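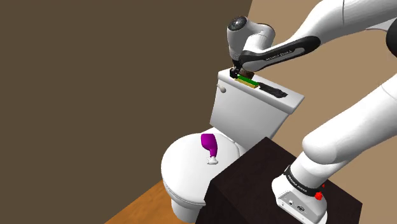
**Andine: tarea de baño, simulación**
Taller compartido Dullesgate. Última revisión de la página: 23 de enero de 2021.

Andine es el entorno de simulación que se desarrolla en la mesa de electrónica de Dullesgate y, a ratos, en casa. Sirve para probar tareas de manipulación doméstica antes de comprar material. Esta página de la galería corresponde a la tarea de baño; las de cocina y estantería tienen la suya. Las notas recogen el estado del montaje y lo que queda por corregir.

## Escena

Inodoro con la tapa cerrada, brazo fijo sobre un pedestal oscuro, dos paredes de distinto tono y suelo de madera. Vista alta, inclinada. El brazo lleva el rótulo FRANKA EMIKA en el antebrazo y en la banda negra de encima de la base.

El archivo de escena se genera con un script a partir de una tabla de posiciones. Editarlo a mano funciona hasta la siguiente regeneración, que sobrescribe todo. Los cambios van en la tabla.

## Objetos

Sobre la tapa de la cisterna: la esponja verde y amarilla, la pieza marrón oscura detrás de ella y la pieza negra arrugada a su derecha. El pulverizador morado va tumbado sobre la tapa del asiento.

- Esponja. Dos capas, una sola malla de colisión. Se probó con dos mallas unidas y la junta vibraba al cerrar la pinza.
- Pulverizador. Colisión por descomposición convexa. El gatillo genera demasiadas piezas pequeñas; en la próxima versión se sustituye por una cápsula.
- Pieza negra. Malla rígida con forma de tela. No se deforma. Un modelo de tela de verdad multiplica el tiempo de cálculo y el equipo del taller no da para ello.
- Pieza marrón. Se usa como obstáculo. Masa provisional, sin medir.

## Brazo y pinza

La pinza apunta hacia el extremo izquierdo de la tapa de la cisterna, al lado de la esponja. Es la zona que más problemas da: si la trayectoria baja demasiado, los dedos tocan la tapa antes de cerrarse y el controlador corrige contra una superficie que no cede.

Se añadió una altura mínima de aproximación en la tabla de posiciones. El valor depende de la geometría de cada soporte y hay que recalcularlo si se cambia el inodoro por otro modelo. El script no avisa.

El planificador es Prokopenko, un módulo propio en Python. Calcula primero la muñeca y después el resto de la cadena. Conocido y sin arreglar: cuando el objetivo cae cerca del borde de la tapa, a veces elige una postura con el codo hacia la pared. La solución es válida para la cinemática y mala para todo lo demás. De momento se descarta comprobando la distancia del codo al plano de la pared.

## Pedestal

Caja cerrada, sin detalle interior. Ocupa el lado derecho del inodoro y tapa parte de la taza en esta vista. Para la tarea no afecta, ya que nada de lo que hay que coger queda a esa altura. Para una cámara de observación sí afecta, y habrá que colocar una segunda en el lado opuesto.

En el taller se montará un pedestal equivalente con tablero y perfil de aluminio. Las medidas salen del archivo de escena, con una corrección por el grosor del tablero. Conviene hacer los taladros de fijación después de nivelar.

## Ejecución

Límite por episodio: 2000 pasos. Con menos, los intentos de recuperación se cortan antes de terminar y quedan registrados como fallo, lo que estropea la estadística.

El conjunto actual tiene 531 episodios. Se guardan posiciones articulares, apertura de la pinza y estado de los objetos. Las imágenes se generan aparte, a partir del registro, y se pueden borrar sin pérdida.

Se reservan 12 semillas para comprobar cambios en Prokopenko. No se usan para ajustar nada. Si una versión nueva falla en alguna que antes pasaba, se vuelve a la anterior y se abre una nota.

## Materiales y luz

Materiales planos, casi sin textura, excepto el suelo y el marrón de la pieza de detrás de la esponja. La tapa del asiento sale muy clara y pierde relieve; los bordes se leen por las líneas grises entre tapa, asiento y taza. Bajar la intensidad de la luz principal mejora esa zona y oscurece en exceso el pedestal. Sin resolver.

El blanco del brazo y el del inodoro son casi el mismo. Para segmentación por color es un inconveniente. Se usa la máscara que exporta el simulador.

## Paso al montaje físico

La parte física se lleva en un repositorio distinto, Getuvside, con los planos del pedestal, el cableado y la lista de compra. El brazo disponible en Dullesgate es de construcción propia, con menos alcance que el modelo de la simulación, de modo que las trayectorias no se pueden copiar. Se reutilizan la disposición de objetos y el orden de las acciones.

Orden de trabajo previsto:

1. Cortar el tablero y montar la estructura sin encolar.
2. Nivelar, taladrar y fijar la base.
3. Colocar una cisterna de desguace, vacía, a la altura de la escena.
4. Repetir la aproximación a la esponja con velocidad reducida y la parada de emergencia a mano.
5. Medir la masa de los objetos reales y actualizar la tabla.

## Pendiente

- Cápsula de colisión para el gatillo del pulverizador.
- Aviso del script cuando falte recalcular la altura mínima.
- Segunda cámara en el lado contrario al pedestal.
- Fricción de la esponja: el valor actual está copiado del de la tarea de cocina.
- Exportar los registros en un formato que no dependa de la versión de Python.

Las correcciones se envían como incidencia en el repositorio de Andine, con la semilla y el número de paso. Sin esos dos datos no se puede reproducir el fallo.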